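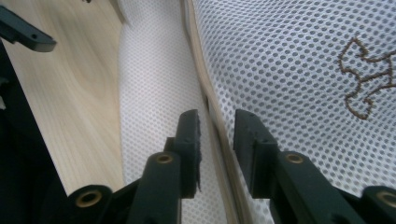

Wrist view, white mesh with the tan binding between the fingers

Trirkodcombe boards > Teaching data > Cloth with hand-held grippers

mesh_and_mud
Ok so I've been at the cloth set since March and I want opinions before I do more of it. We're at 1,773 kept demos and the goal is 2,382, which is a number Olaia Bermúdez picked and I've stopped arguing with. My question is about seams. When I pick up a padded mesh piece I like to go for the binding, because it's a nice firm edge and my fingers find it every time. But am I just teaching the thing to hunt for binding?

wokix_fan
Yes you are! I did the same with towels and got a policy that loved hems and was lost anywhere else. Mix your grasp points. Also what are you doing about the basket end of the task? The Kenport guide says to finish every demo the same way and I think that's terrible advice.

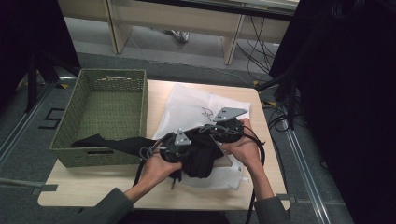 Head view, black fabric between both hands, one end in the basket

mesh_and_mud
I let the end vary. Sometimes it goes in tip first, sometimes I bunch it up and drop it. Olaia hates the bunching – she says the fingers get buried and the labels are garbage.

Cleiton Coutinho
I'm with Olaia. Two-handed bunching looks great from the head camera and you get almost nothing from the wrists. I tossed about a third of mine from the Marquez job over exactly this.

wokix_fan
Tossed them?? That's the messy stuff people do with laundry all day long. Keep it, tag it, sort it out at training time.

Cleiton Coutinho
Tag it with what, your free evenings?

mesh_and_mud
Ha, fair. One more thing I'm stuck on is dark cloth and light cloth on the table together.

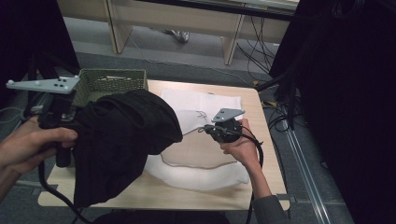

Black cloth lifted on the left, white cloth lying flat

I can tell where one stops and the other starts, no problem. I don't trust the model to, so I've been doing the dark one first, slowly, with 2 seconds of hold before I move sideways. My arms are killing me by 5, so maybe the hold has to go.

wokix_fan
Keep the hold but make it shorter. And swap the order on half of them or it'll learn "dark first" as a rule.

mesh_and_mud
Ugh, yes, that one I should have caught. Back to seams though. I tried starting with the fingers wide open over the mesh and deciding late, so the approach doesn't give away the grasp.
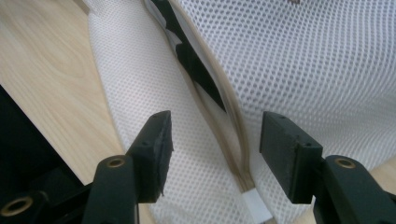

Olaia Bermúdez would rather you decide early and do more of them, she told me so this morning. A late decision shows up as a wobble in the path, and the model copies the wobble. I'd do fifty each way and compare.

mesh_and_mud
Fifty each I can do. Starting after lunch, will post the numbers in here.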